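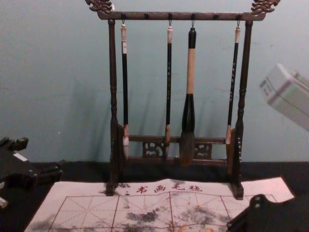

Refitting the galley on a 1980s motor yacht: my project report
Marine Systems elective, spring term

So my project was the galley on Vasside, a twin-cabin cruiser that belongs to my lab partner's uncle, Waldemar Malinowski. He keeps her at the Teker marina and uses her most weekends in the summer, and the galley was the part he complained about the most. I said I'd measure it, work out a better layout and see how much of it I could build before the end of term. (I got through more than half of it, which I'm pretty happy with!)

The old galley sat down two steps from the salon, with the fridge right under the companionway. If you opened the fridge door, the person coming down had to wait. The counter was nice and deep but you couldn't reach the back of it without leaning over the stove, and the locker behind was full of charts from trips he took ages ago.

I drew three layouts. Giorgia Barbieri, my advisor, threw out the first one right away because I'd put the sink on the outboard side with no thought for where the drain would go when the boat heels in a turn. Fair enough. The second one worked on paper but cost too much. The third moves the fridge aft, turns the stove sideways and gets a longer counter out of the same space.

My budget was 525 dollars and I spent 239 of it on marine ply, epoxy and hinges. The drawer latches were another 15. I had hoped to reuse the old countertop, but it was soft underneath near the sink, so that went in the dumpster and I cut a new one from a template Tamsin Rosenthal helped me trace with brown paper and a lot of tape.

Fitting it was slower than building it. Nothing on a boat is square, and I must have carried that counter up and down the dock a dozen times, shaving a little off the back edge each trip. The fiddle rails are on now, the drawers latch, and the stove has its gimbal clearance on both sides. 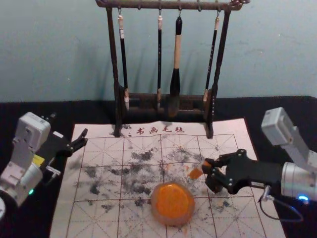
Does the fridge need its own battery if you move it aft?
The existing house bank can run it, as long as the new cable is sized for the longer run and fused close to the battery.

Still to do: wire the fridge, varnish the drawer fronts and find a home for Waldemar's charts. He wants all of it finished by July, and I've told him I'll be back at the dock as soon as exams are over.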